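Monday, October, campaign notebook

Plundel test is finally through its first full cycle and I'm so glad we split the ad sets the way Trí Dương wanted! Quick notes while I still remember what we changed.

Setup: two versions of the same paid post for Nordin. A is the old product carousel with the discount line on top. B is the short recipe post, no price anywhere, link in the first comment. Same audience, same daily cap, same start time (9 a.m., after the Fusurik queue clears). Total spend was $399.

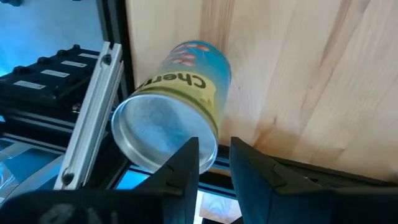 B got 680 link clicks and A got 60. I checked the tracking tags before believing it, then had Trí check them again. They're fine. I really thought A would hold up better with people who had already visited the shop, but no, B took that group as well.

Comments on B are a joy to read. People tagging friends, arguing over how long to simmer things, asking for a version without onions (three separate threads on that, must tell the client). A mostly has people asking about shipping.
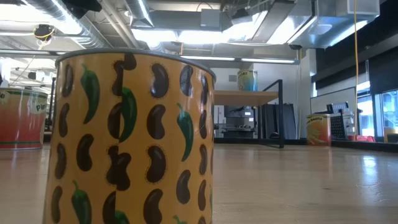 Caveats for whoever picks this up: it's one cycle, one audience, and B had fresher copy. The Lultell dashboard also lumps saves in with shares, so ignore that column until we can pull them apart by hand.

Next: run A again with B's opening line and leave everything else alone. If that closes the gap, the words were doing the work, which would be great news for the email side too. Trí is drafting it now. Also want to try replying to every comment in the first hour, on B only, and see if reach moves.

To do: rename the ad sets (current names are terrible), ask Nordin for more recipes.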